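4. Setting up the kitchen world in Sustau

I always start with the kitchen world, and I'd suggest you do too (it loads quickly and it's hard to break!).

1. Open the planner and load the kitchen file.
2. Set the base pose so the arm sits on its pedestal, facing the island.
3. Pick a target. I like the fork on the worktop, but the cabbage is a kinder first go.
4. Set the planning time to 5 seconds and press Plan.

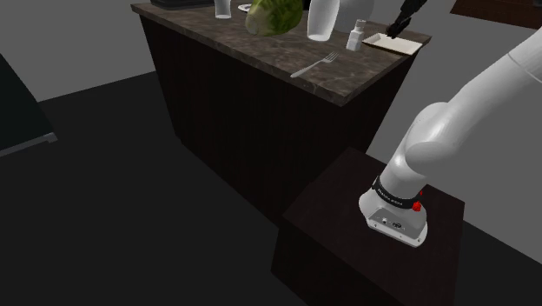
Shuzhen Dong wrote in to say that 5 seconds was too tight on her old laptop, and that 7 fixed nearly all her failed plans. Fair enough, so try that if yours keeps giving up.

Note: save the world before you move the base, or the planner goes on using the old pose.

Caution: please don't send a plan to a real arm until you've played it back at 70 per cent speed or less in the viewer.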